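Re: [cloth-tools] Fold segmenter splits one fold into two

Chaminda Jayasinghe wrote:
> We moved to Tolard 5 in July and the segmenter now cuts a single
> shirt fold into two or three pieces. Gripper width looks clean in the
> logs. Is anyone else seeing this on two-handed recordings, or have we
> set something up wrong?

Hi Chaminda,

We see the same thing, and I don't think it's your setup. Tolard 5 applies the width threshold to each hand separately and closes the segment when either hand opens. For cloth that's the wrong rule. One hand lets go and re-grips all the time while the other keeps hold.

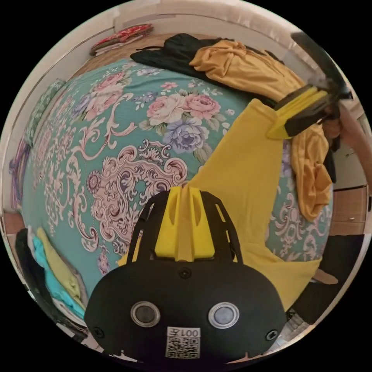
Yellow cloth between the two grippers, left unit's view.

Our fix is a small patch in the Nestau config. A segment stays open until both hands have been above the width threshold for 17 consecutive samples. We tried 5 first and it still split on quick re-grips.

The second problem is the width signal itself. Thin fabric hardly changes the finger gap, so a grasp on a T-shirt hem and a missed grasp give nearly the same number. We added a check on the pixels between the fingertips.

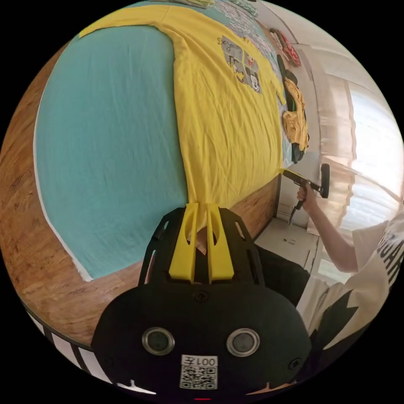

T-shirt fabric gathered between the fingers.

That check runs on a crop of the fisheye image before undistortion. Undistorting first smears the fingertip area and costs time for no gain. 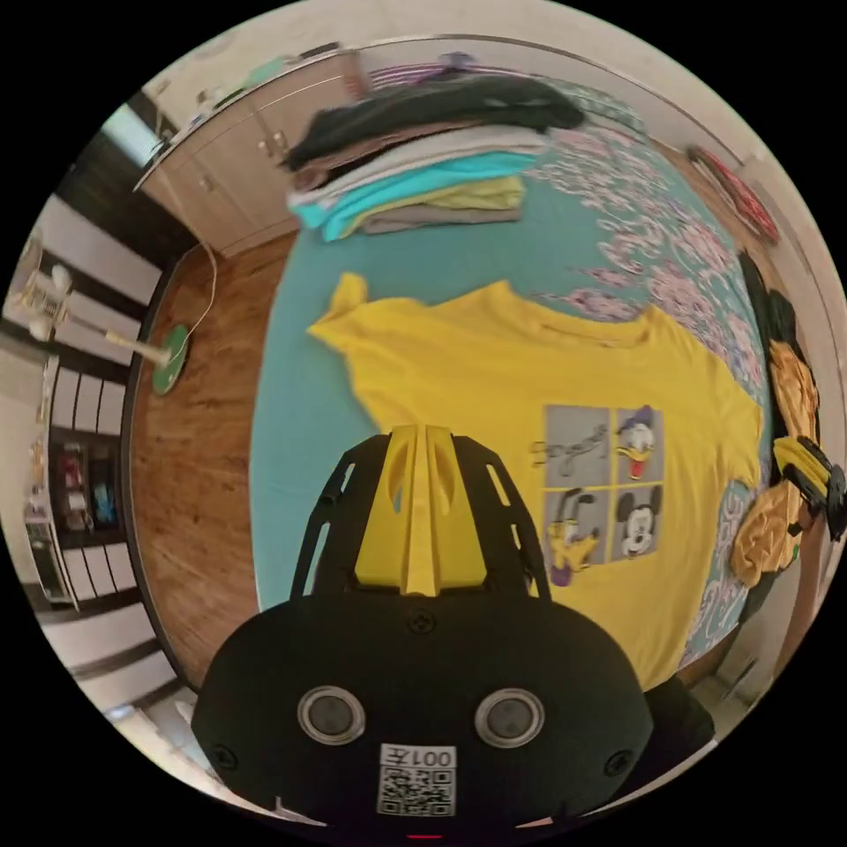

The state estimate is a separate matter. We label the shirt as flat, held or folded, and the planner only asks for a new grasp point when the label is flat. Printed graphics confuse the edge detector, so we mask anything inside the garment outline before looking for the collar and sleeves. With the mask on, the collar points stopped jumping onto the print. We re-ran over 4,000 segments with both changes and the bad splits left are mostly from clock drift between the two units – Altiline's sync script handles most of that if you run it before the segmenter. 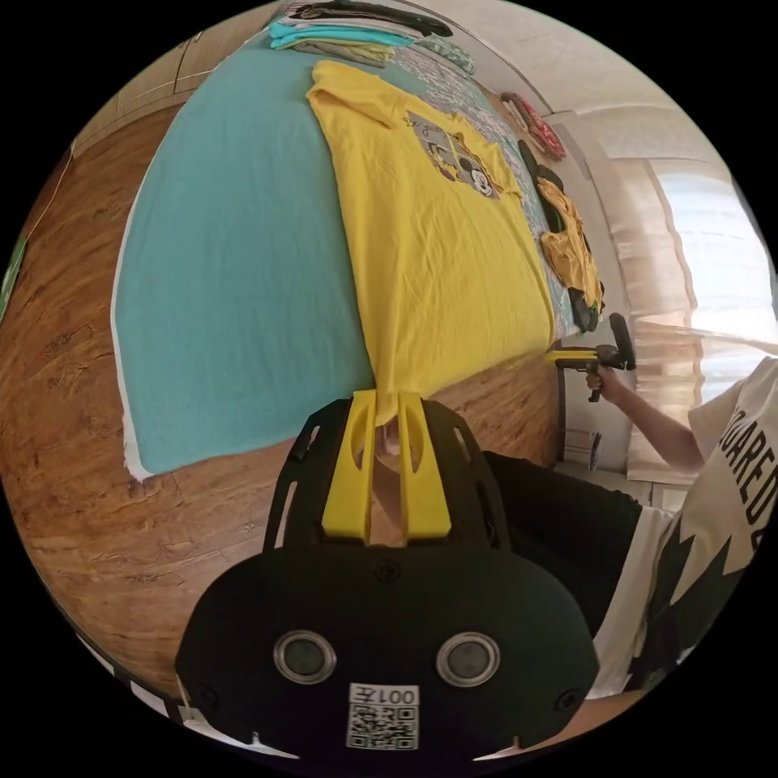
Wasilewska replied off-list that the sync script drops the last 16 samples of every recording, so pad the end or you'll lose the final release.

I'll send the patch tonight. It applies cleanly to Tolard 5 but I haven't tried it on the older branch.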